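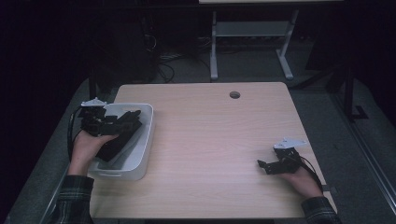

Unit 4. Inventory Control: Reorder Points and Safety Stock

Handout for Section 2. Read before the September problem session. Bring a calculator; spreadsheets are not allowed in the session.

4.1 Terms

Demand rate (d): units used per working day.
Lead time (L): working days between placing an order and having the stock available on the shelf. Receiving and inspection count as part of L.
Reorder point (R): the inventory position at which a new order is placed.
Order quantity (Q): units per order.
Safety stock (S): stock held against variation in demand or lead time.

Inventory position is stock on hand plus stock on order, minus backorders. It is a different quantity from stock on hand. Most wrong answers in last term's Problem 3 came from comparing R with stock on hand while an order was still open.

4.2 Constant demand, constant lead time

If d and L do not vary, no safety stock is required:

R = d x L

Worked case. The Flindthorpe depot stores cable clamps in small parts bins. Demand is 8 clamps per day and lead time is 15 days.

R = 8 x 15 = 120

An order is placed when the inventory position falls to 120. The last clamp leaves the shelf as the new order arrives. The order quantity does not enter into R. It affects how often the reorder point is reached.

4.3 Variable demand

Assume daily demand is independent from one day to the next, with mean d and standard deviation s. Over a lead time of L days:

mean demand = d x L
standard deviation = s x sqrt(L)

The square root follows from adding variances. Do not multiply s by L. Doing so treats each day's deviation as identical and overstates the safety stock, in this case by a factor of nearly four.

Safety stock is then

S = z x s x sqrt(L)

where z is taken from the normal table for the chosen cycle service level. The reorder point becomes

R = d x L + S

Worked case, continued. Let s = 3 clamps per day and the service level be 96 percent. From the table, z = 1.75.

sqrt(15) = 3.873
S = 1.75 x 3 x 3.873 = 20.33, rounded up to 21
R = 120 + 21 = 141

Round safety stock up. Rounding down gives a service level slightly below the stated target.

4.4 What the service level means

Cycle service level is the probability of no stockout during one replenishment cycle. It says nothing about how many units are short when a stockout occurs. The fill rate — the fraction of demand met directly from the shelf — is a separate measure and is usually higher. The two are often confused in supplier contracts. The De Haan case in the reader is an instance: the contract promises "96 percent availability" and never defines the term.

4.5 Two-bin systems

For low-value parts, continuous counting may cost more than the stock it protects. In a two-bin system, the second bin holds a quantity equal to R. Parts are drawn from the first bin until it is empty, at which point an order is placed and the second bin is opened. When the order arrives, the second bin is refilled to R and the remainder goes into the first.

Two conditions apply:
The bins must not be drawn from at the same time.
No more than one order may be open at once, so Q must be larger than the demand expected over L.

With Q = 200 and the values in 4.3, the second condition is met with a margin of 80 units over mean lead time demand.

4.6 Exercises

1. Recompute R for the Flindthorpe clamps if L falls to 8 days and all other values stay the same. State S before and after rounding.

2. The Kestitov warehouse has 96 units on hand, 200 on order, and 15 on backorder. Its reorder point is 200. Find the inventory position and state whether an order should be placed.

3. Under the two-bin rule in 4.5, a clerk refills the first bin before the second. Describe the effect on the next cycle.

4. Rewrite the availability clause in the De Haan case twice, once as a cycle service level and once as a fill rate. One sentence each.

Show all steps. Answers without units receive half credit. The normal table is on the back page of the reader.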